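Llevo una temporada mirando mesas para la terraza y voy dejando en este hilo lo que he aprendido, por si alguien anda en lo mismo.

Mi terraza es un pasillo. Tres metros de largo, pared a los dos lados y poco sol. Casi todo lo que venden para exterior está pensado para un jardín.

Primer error: compré una mesa rectangular. En la tienda parecía estrecha. En casa había que pasar de lado y me dejé la cadera en la esquina toda la primavera. La vendí en enero.

Segundo: fiarme de las medidas de la web. Dan el tablero, pero las patas a veces se abren más que el tablero. Pedid la medida en el suelo.

Precios. La Falalska plegable me salía por 600 con las sillas. La Grevham, por 700 y sin sillas. Las dos aguantan la lluvia, según el vendedor. Yo les pondría funda igual.

La redonda gana en un pasillo. Al fondo, y con el paso libre por delante. Las sillas se meten debajo cuando no hay visita.

Lo del color también lo he pensado. El blanco se mancha con el polen, el negro quema en agosto. Gris y a otra cosa.
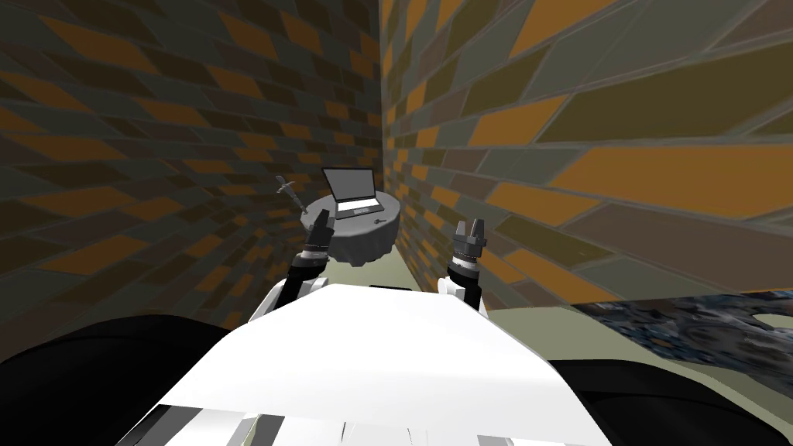

Urszula Wieczorek contesta que ella puso la redonda pegada a la puerta y no al fondo, porque así no cruza toda la terraza con los platos. Que al fondo tiene las macetas y las riega una vez por semana.

Tiene sentido si coméis fuera a diario. Yo salgo sobre todo a leer - y a leer prefiero irme lejos de la cocina.

Khải Ninh me pregunta por el peso. La que he pedido pesa 6 kilos. Con viento fuerte la meto dentro.

Me la traen el mes que viene. Las sillas siguen pendientes, se aceptan ideas que no sean de plástico.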